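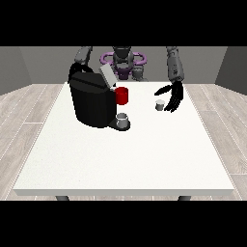
Ladi Ogunleye: 건성이면 살라드(Sallard) 쿠션은 다시 생각해 보세요. 저는 오전엔 괜찮은데 점심 먹고 나면 코 옆이 꼭 갈라지더라고요.

밤톨이맘 (글쓴이)
앗 벌써 댓글이! 본문 마저 쓸게요 ㅎㅎ 8월에 페이보라(Favora) 세럼 쿠션을 사서 지금까지 쓰고 있는데, 리필이 거의 바닥이라 갈아탈지 말지 고민 중이에요. 저는 볼은 건조하고 티존만 번들거리는 복합성이고 색은 13호 써요. 후보는 살라드 쿠션이랑 넬란스(Nellance) 스킨틴트 두 개예요. 커버력은 크게 안 바라고요, 마스크 썼을 때 덜 묻어나면 좋겠어요.

감자전두장
넬란스 한 표요. 저도 페이보라 쓰다가 넘어갔는데 훨씬 가벼워요. 대신 커버는 진짜 없어요 ㅋㅋ 잡티 있으면 컨실러 따로 써야 해요.

무광립스틱
저는 반대예요;; 넬란스 13호는 바를 땐 예쁜데 한 시간 지나면 노랗게 떠요. 제 친구도 똑같다고 했고요. 페이보라가 색은 제일 정직해요. 그냥 리필 사세요.

감자전두장
음 저는 다크닝 전혀 못 느꼈는데요? 혹시 선크림 뭐 쓰세요? 유분 많은 선크림 위에 올리면 뭘 발라도 어두워지던데요.

무광립스틱
선크림 SPF 50짜리 순한 거 쓰고, 10분 기다렸다 발라요. 선크림 탓은 아닌 것 같아요. 바꿔서도 해봤거든요.

Ladi Ogunleye
두 분 다 맞을 수도 있어요. 피부 톤이 붉은 편이면 노란기가 더 눈에 띄어요. 저는 붉은 편이라 무광립스틱님 쪽에 가까웠어요.

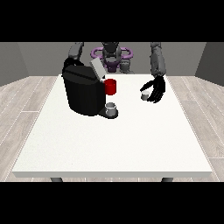
밤톨이맘 (글쓴이)
다들 감사해요! 어제 퇴근길에 매장 가서 넬란스랑 살라드 둘 다 테스트해 봤어요. 왼쪽 턱선엔 넬란스, 오른쪽엔 살라드를 바르고 저녁까지 그대로 있어 봤는데요, 살라드는 첫인상이 너무 예뻐서 솔직히 흔들렸어요. 근데 집에 와서 보니까 입가가 들떠 있더라고요 ㅠㅠ 그리고 매장 조명이 워낙 노래서 색은 거기서 못 믿겠어요. 뒤쪽 벽이 저렇게 무늬 없는 회색인 데서 거울을 보면 얼굴색이 제일 잘 보여서, 저는 색 비교는 꼭 그런 벽 앞에서 해요. 그렇게 보니 넬란스가 살짝 노란 건 맞는데 제 눈엔 거슬릴 정도는 아니었어요. 반나절만 본 거라 아직 모르겠지만요.

무광립스틱
거봐요 노랗다니까요 ㅋㅋㅋ

감자전두장
살짝이라잖아요 ㅋㅋ 퍼프로 하셨어요, 손으로 하셨어요? 넬란스는 손가락으로 얇게 펴고 그 위를 젖은 스펀지로 눌러야 밀착돼요. 퍼프로 두드리면 결대로 밀려요.

밤톨이맘 (글쓴이)
매장 퍼프로 막 두드렸어요... 손으로 다시 해볼게요!

호두과자반봉지
지나가다 한마디요. 밑에 뭘 까느냐도 꽤 커요. 저는 살라이(Szalai) 수분 프라이머를 볼에만 얇게 바르고 티존은 건너뛰는데, 그러고 나서 살라드 갈라짐이 많이 줄었어요. 안 갈라지는 건 아니고 오후 4시쯤까지 버티던 게 퇴근까지는 가요. 2,000원 쿠폰 있을 때 작은 용량으로 사면 부담도 적고요.

Ladi Ogunleye
저 그 프라이머 써봤는데 살라드랑은 밀렸어요. 때처럼 나와요. 양이 많았나?

호두과자반봉지
쌀알만큼만 쓰셔야 해요. 저도 처음엔 듬뿍 발랐다가 출근길에 다 지웠어요 ㅎㅎ

무광립스틱
프라이머까지 사느니 페이보라 리필 하나 사는 게 싸지 않나요. 저는 끝까지 페이보라 밉니다.

밤톨이맘 (글쓴이)
ㅋㅋㅋ 설득력 있네요. 일단 넬란스는 작은 걸로 사서 손으로 발라보고, 페이보라 리필도 세일하면 하나 쟁여둘래요. 살라드는 겨울 지나고 다시 생각해 볼게요. 혹시 마스크 묻어남 비교해 보신 분 계시면 그것도 좀 알려주세요~

감자전두장
넬란스는 파우더 안 하면 꽤 묻어요. 코랑 턱에만 살짝 쓸어주세요.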